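How to Oil a Wooden Cutting Board (and Keep It Happy for Years)

By Jessie Rutherford

Filed under: Kitchen care

I love this job. It takes one lazy evening, it makes the whole kitchen smell faintly of beeswax, and a board that looked gray and tired comes up so rich you'll want to leave it out on the counter just to show it off!

What you need

A bottle of food-grade mineral oil
A small tin of board wax (mineral oil and beeswax, nothing fancy)
Two lint-free cloths – old T-shirts are perfect
Coarse salt and half a lemon
Fine sandpaper, only if the surface feels fuzzy

Step 1: Clean it

Scatter a good handful of coarse salt over the board and scrub it with the cut side of the lemon, squeezing as you go. Get into the knife marks and don't skip the edges. Leave it for a few minutes, scrape off the gunk, then wash with warm water and a drop of dish soap. Never soak it, and please keep it out of the dishwasher.

Step 2: Let it dry all the way

Stand the board on its edge so air can reach both faces, and leave it overnight. I know you want to get to the oil (so do I, every time), but oil doesn't go in well when the wood is full of water. If your kitchen is damp, give it another day.

Step 3: Sand, if it needs it

Run your palm across the surface. If it catches, sand lightly along the grain, wipe off the dust with a barely damp cloth, and let it dry again. My friend Farah Manurung sands hers every February and it's as smooth as a river stone.

Step 4: Oil

Pour a puddle the size of a jar lid in the middle and rub it out in circles. Do the top, the bottom, all the sides and the handle hole if there is one. The end grain drinks the most, so go back over it until it stops looking thirsty. Wait 20 minutes, then do it all again. A really dry board may take a third coat, and that's fine – keep going! 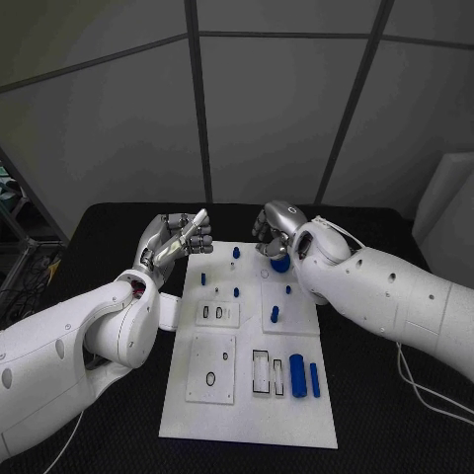 Can I just use olive oil?

Stick with mineral oil. Olive oil and most other cooking oils can turn rancid in the wood, and then your apple slices taste like an old frying pan. I found that out with a lovely maple board and I'm still a little sore about it.

Step 5: Wipe and wait

Buff off anything still sitting on the surface and stand the board up overnight again. It should feel silky in the morning, with no greasy film. If it leaves a mark on a paper towel, wipe it down once more.

Step 6: Wax

Rub on a thin layer of wax with the second cloth, leave it for 60 minutes, and buff hard. You'll feel the cloth start to glide. Water should bead up nicely when you rinse the board after dinner.

How often?

Once a month is plenty for a board that gets used every day. A new one likes a coat every week for the first month. Wooden spoons and salad bowls love the same treatment, so line them up while the bottle is open.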